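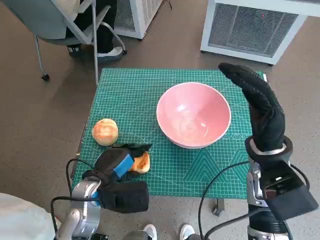

Ticket: recipes missing after import into Okmont
Opened by: Hongmei Cao
Product: Okmont recipe manager, desktop
Opened: 1st February
Status: solved (with one loose end, see the bottom)

What's going wrong

Hello! I run the recipe collection for the Pesosside baking club, and I've just moved us from our old spreadsheet to Okmont. The spreadsheet has 1,554 recipes in it. Okmont shows 1,122. There was no error at all, just a cheerful green tick and "Import complete", and I only noticed when I went looking for the milk rolls and they weren't there.

I've tried searching by title, by tag and by the person who sent the recipe in. The missing ones don't come up any way I look. They aren't in the bin and they aren't in drafts. I haven't deleted the spreadsheet (phew), so nothing is lost, but I'd promised everyone they could start using the new collection this week and I'd rather not type hundreds of recipes in by hand.

What I did, as well as I can remember it:

1. Opened the spreadsheet and saved it as a CSV.
2. In Okmont, went to File, Import, From spreadsheet.
3. Matched up the columns. It guessed most of them but thought "Oven" was a person's name, so I fixed that.
4. Left "Skip duplicates" ticked, as it was ticked already.
5. Pressed Import, made a cup of tea and came back to the tick. It took 18 minutes.

The computer is an oldish laptop, fully updated, with loads of disk space. Happy to send the file if it helps.

Reply from Fiifi Quansah, Okmont support

Hi Hongmei, thanks for such a clear list. My first suspect is "Skip duplicates". It compares titles, so if you've got several recipes with the same name it keeps the first and quietly drops the others. Could you make a new empty collection, import the same file with that box unticked, and tell me what total you get? Please don't import into the existing collection or you'll end up with two of nearly everything.

Update from me

Well, that helped, but not enough. The total went up by 15. I looked at which ones had appeared and they were all things like "Plain scones" and "Banana bread", where different members have sent in their own version over the years and would be quite cross to find someone else's had won. So that's one mystery cleared up, and the box is staying unticked for ever.

The milk rolls still aren't there, though. Nor is anything else I had on my little list of missing recipes.

I also tried these, so you needn't suggest them:

Restarting Okmont. No change.
Restarting the laptop. No change.
Saving the CSV again with a different name. No change.
Importing on my daughter's computer. Exactly the same total, so I don't think it's my machine.

Reply from Fiifi Quansah

That's really useful, especially the second computer. If the total is the same on both, the file is the likely culprit. Can you open the CSV in a plain text editor (not the spreadsheet program) and find the milk rolls? Copy me the whole line, and the line before it too, please. I'm looking for stray quotation marks.

Update from me

I've never opened one of these in a text editor before. What a horrible sight! But I found it. The recipe just before the milk rolls is a rye loaf from Shaohua Qiu, and the method says:

Leave until "puffy, then shape into a 9" round and rest again.

There's a quotation mark before puffy that never gets closed, and then there's the inch mark after the 9. Shaohua writes all his tin sizes like that, and so does half the club. I've pasted the two full lines into the form as you asked.

I then went and looked at the end of the rye loaf inside Okmont, and oh dear. The method carries on past "rest again" and straight into the milk rolls, and then into the recipe after that, and the one after that. It's one enormous recipe. Scroll down far enough and it tells you to line a Swiss roll tin. So my missing recipes were in there all the time, tacked on to the bottom of other people's.

Reply from Fiifi Quansah

Found it, then! In a CSV, a quotation mark tells the program where a piece of text starts and stops. When there's one inside the text itself, it's supposed to be doubled up on saving, and Okmont reads the doubled ones properly. The ones in your file are single, so Okmont thinks the text is still going and keeps swallowing lines until it meets another mark.

Most spreadsheet programs double them for you. Which one are you using, and is there anything odd about how you save?

Update from me

Ah. Now I feel a bit silly. I said I saved it as a CSV, and I did, but I'd forgotten about the little tidying-up tool that Yutong Shen made for us when she looked after the collection. It takes out blank rows and fixes the capitals in the titles, and I've run every copy through it for so long that I don't think of it as a step any more. I asked Yutong and she says yes, it almost certainly strips out doubled quotation marks, because back in December before last they were printing as doubles in the club booklet and it was driving her up the wall.

So I skipped the tool and saved straight from the spreadsheet.

What fixed it

For anybody who finds this with the same trouble:

1. Go back to the original spreadsheet. Don't try to mend the broken CSV.
2. Save as CSV, and pick the UTF-8 kind if you're offered a choice (otherwise your crème brûlée goes funny).
3. Don't run it through anything else afterwards, however handy.
4. Make a new empty collection in Okmont.
5. Import with "Skip duplicates" unticked.
6. Check the total against the spreadsheet before you delete a thing. Remember to leave the heading row out of your sum – I didn't, and had a nasty five minutes.

The new total is 1,554. Milk rolls present and correct, and the rye loaf is back to a sensible length. I checked the first and last recipe under each letter and then gave up and trusted it.

Still open

Fiifi has passed on my grumble about the green tick. I do think it ought to say how many rows it read and how many recipes it made, even in tiny writing. He says Shengli Gu on the import side agrees with me and is looking at a warning for very long recipes, but there's no promise of when.

The other thing is tags. Ours were separated with semicolons and Okmont wants commas, so "bread;rolls;freezes well" has come in as one long tag. It isn't stopping anyone from using the collection, so I've opened a separate ticket for it. Please close this one, and thank you, Fiifi, you've been very patient with me.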